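October 14, 2023

Morning

Up at half past five, dark, no frost on the truck. I had planned on a frost and left the last of the squash under the old bedspread, so that was a wasted walk last night. Took the bedspread off and hung it over the rail. It was wet through.

Coffee, toast, the end of the plum jam. The bread is from Krajčí and it's the rye they only do on Fridays now. They put the price up again. I still think it is worth it but I bought the half loaf.

The lake was down another bit. There is a grey band along the rocks under the Lallomach landing that I don't remember seeing at all last year, and the first step of the ladder is clear out of the water. If it stays like that the dock will have to come up the bank by hand, because the winch cable won't reach at that angle without rubbing on the big rock. I'll worry about it next weekend.

Drained the line. This is the part of closing that I put off every year and it takes less than an hour. Shut the pump off at the breaker, opened the kitchen tap and the outside tap, then went down to the box and took out the plug. The plug was in tighter than I left it in spring, or my hands are worse. I used the long wrench. The Lirarix pump has been running rough since June and I listened to it for a minute before I cut the power. It makes a sound on start-up like gravel in a can. Boris says bearings. I think he is probably right, but it got us through the season and I am not buying one in October.

Poured antifreeze in the traps, the pink kind. Kitchen, bathroom, shower. Wrote the date on tape and stuck it on the inside of the cupboard door under last year's tape.

Mice have been in the drawer with the tea towels. Only the top one chewed. I put the rest in a tin and the chewed one in the rag bag.

About half past nine the light went odd for a while, flat and yellowish, and I thought it was going to rain, then remembered the eclipse. It was cloudy most of the way across so there was nothing to look at. The chickadees kept on at the feeder the whole time. I had meant to make one of those cardboard viewers and never did.

Town

Drove in for ten. The road crew has the bridge down to one lane and I sat behind a hay wagon until the flag person let us through. Listened to the gardening phone-in. A man wanted to know why his leeks had rust and the host told him crowding, then a woman called to disagree and that took up the rest of the hour.

Wundell had the pipe insulation but in the wrong diameter, so I bought the next size up and will tape it. Also a box of deck screws, a new furnace filter, a bag of black oil sunflower seed and two wicks for the lantern. The total was a little over $114, and I went back through the slip in the truck to see how. It was the filter. The seed has also gone up. I should have taken the smaller bag.

Met Margaret's sister coming out of the library. She has had her knee done and is walking with one pole. She asked whether we'd be up at Christmas and I said I didn't know, it depends on the plowing. She said the fellow who did the east side last winter has sold his truck. Must ask around about that before it snows and everyone else has asked first.

Library: returned the two mysteries. I gave up on the second one at page 73 when the vicar turned up. Took out a book on dry stone walls and a history of the logging railway which I have definitely read before, but long enough ago.

Had soup at the bakery counter, cabbage and sausage. Good, too salty. The girl there asked if I wanted the heel of the loaf for free and I said yes.

Posted the card to Aunt Jean and the form for the township. Neither stamp was the right one so both got two.

Noon or a bit after

Boris Šimko came by to borrow the orchard ladder and stayed. He has had a heavy year for apples and no one to eat them. His own kids don't want them and his freezer is full of sauce. He brought over a feed sack of what he calls the Sunday apples, which are the ugly yellow ones with the russet around the stem. They are the best for keeping if you get them in before they are bruised. I have seen him call three different trees by that name so I don't know what they are really.

We talked about his back fence, the deer, the price of propane, and whether the township will ever grade the side road. He thinks I should put the woodshed roof off until spring. I had more or less decided that already but didn't say so.

He also told me again about the winter his father kept the orchard lit with smudge pots for a late frost. In the version I heard before it was one night. Now it is three. They saved the pears and lost the plums. I like the part where his mother sends the boys out with a thermos every hour and they keep drinking it themselves on the way. He was nine, he says, and it is the first time he can remember being allowed to stay up until it got light.

He took the ladder and left his gloves. I put them on the newel post where I'll see them.

After he left I sat down at last and did the bills and the list. Phone, hydro, the dentist. The hydro bill is lower than I expected for September. I wrote the list out fresh, as the old one was mostly crossed off and had soup on it, and I had a cup of tea, and then I looked at the clock and it was nearly two.

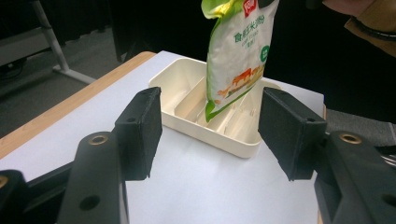
Afternoon

Apples. Sorted them on the porch into keepers, soon, and sauce. Wrapped the keepers in newspaper and put them in the two shallow crates in the root cellar, stems up, on the shelf away from the potatoes. My mother always said the one would spoil the other and I have never tested it. The cellar smelled fine. It was a bit damp at the north corner, so I moved the onions over and propped the vent a little wider. The carrots are in sand from last week. I pulled one and it was still crisp.

Then sauce. Quartered them, cores and all, with a cup of water and no sugar, and put them through the mill once they had gone soft. I burned the bottom slightly on the first pot because I was reading the railway book standing up. The second pot was better. Put it in jars and gave them the time in the canner. One didn't seal and is in the fridge for the week.

While the canner was going I took the screens off the south windows and washed them on the grass. The one from the little bedroom has a tear at the corner that I patched with a square of mesh and black thread. It doesn't look like much but it will stop a fly. Stacked them behind the furnace with cardboard between.

Raked the path but not the lawn. The maple has dropped all it is going to and the oak hasn't started. There is no point doing it twice. I raked leaves over the garlic bed, which I planted on Thanksgiving Monday, and laid the chicken wire back down to keep the neighbour's cat out. It likes the loose soil.

Walked up to the top field to look at the wall. Another length of it has slumped since the summer, on the downhill side where the groundhog was. The book says to take it back to the footing and start again, sorting as you go, largest nearest the wall. It also says a person with experience can do a good stretch in a day. I don't have experience. I pulled out a few of the fallen ones and laid them on the grass and was tired by then and came down.

Saw geese, high up, going the wrong way. They always seem to have a meeting over the lake first and then sort themselves out.

Evening

Rain began at about quarter to six. Brought in the bedspread, which had nearly dried. Supper was eggs, fried potatoes and some of the unsealed sauce. It wants a bit of lemon.

Phoned Ellen. She is well. The new place has a dishwasher that she doesn't know how to start and the manual is in some other language. She had her car looked at and it needs a wheel bearing, so that is two of us with bearings. She wants the green quilt if I'm not using it. I'm not, but I will wait until I have checked it for moths. Told her about the apples and she said to keep her a jar.

The back room was down to 14 when I went in for the lamp, so I lit the stove. It drew badly at first. I opened the window for a minute and it caught. The pipe needs brushing. That goes on the list under the plowing man.

Cut a new wick for the lantern and tried it. Too long, smoked up the chimney glass, trimmed it, fine.

Read until I'd had enough. The railway ran 36 miles at its longest and they pulled it up for scrap a few years after they finished it. There is a photo of the crew at the Lallomach siding, all in hats, with a dog. I'm nearly sure the siding was where the boat ramp is now. I'll ask Boris, he'll have a story about it.

Things for tomorrow: tape the insulation on the pump line. Boris's gloves. Second crate of apples if he brings one. Turn the water heater off at the panel before I drain it, and check the tag to be sure I've got the right breaker this time. Buy lemons. Find the quilt.

Still raining at ten. Bed.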